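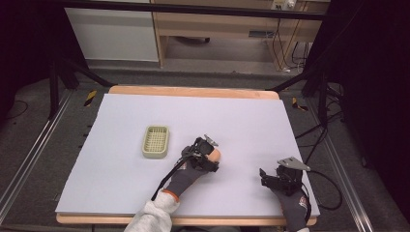 One site using the previous release wrote that the set-up notes assumed too much: the cell had been assembled correctly from them, but no one there could tell how often the finger pads should be checked or what to do once a pad had begun to slip. The present version answers that request and replaces all earlier maintenance notes.

Suvell cell: set-up and maintenance

Release date: December 3, 2023
Location: Roneck laboratory, table bay
Status: in service

Scope

The document covers the table cell known as Suvell, including its hand-mounted grippers, hand-held gripper, work surface, cabling and surrounding frame. It does not cover the recording software or the format of the recorded files, both of which have their own README in the parent folder.

Set-up

The table stands inside the aluminium frame, with a foam board laid over the top. The board should lie flat and be replaced when it is dented deeply enough to tip a small object. Hazard tape on the carpet must stay in place when the floor is cleaned. If the table has to be moved, its position should be restored before any further session is recorded.

The operator wears knit work gloves under the hand-mounted grippers. Gloves are to be changed when the cuff no longer holds its shape. Each device is fitted while its cable is unplugged, and the cable is then led back along the forearm with enough slack for a full reach to the far side of the board. Cables should leave the work area on the operator's side and must not cross the board.

Finger pads and pivots

The hand-held gripper is serviced by the operator. Spare pads come from Bošković and are kept in the drawer marked Trerix, together with the screws and the driver. The inspection interval is 400 closing cycles. Pads are replaced at 2,000 cycles whatever their appearance.

At each inspection:

Remove any object from the jaws and disconnect the supply.
Wipe the inner face of both pads with a dry cloth. Do not use solvent.
Check that the pad screws are seated. A raised screw is to be tightened by hand only.
Open and close the jaws slowly and feel for play at the brass pivots.
Close the jaws on a smooth test item and check that it is held evenly on both sides.
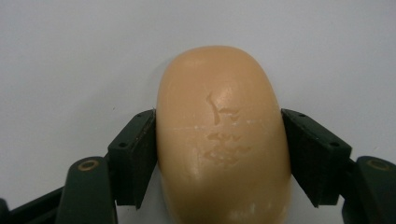
Soap is used for the last of these steps at Roneck. It marks easily, so uneven pressure can be found by running a thumb along the sides afterwards. Any residue must be wiped off the pads before the gripper is returned to use.

If the item turns or slides, clean the pads and repeat the check. If it slides again, replace both pads as a pair — a new pad set against a worn one will pull the object to one side.

Records

The maintenance log holds 194 entries at the time of release. Each gives the cycle count, the work done and the operator's initials. Entries made before the change of pad supplier are marked "old pad" and should be left out of any comparison of wear.

Known issues

The cable on the right-hand device can work loose at the connector after long sessions. A replacement connector is on order. Until it is fitted, the connector is to be pressed home at every break.

Version 2 of the notes will be withdrawn from the shared folder at the end of December. Printed copies kept at the cell should be exchanged at the same time.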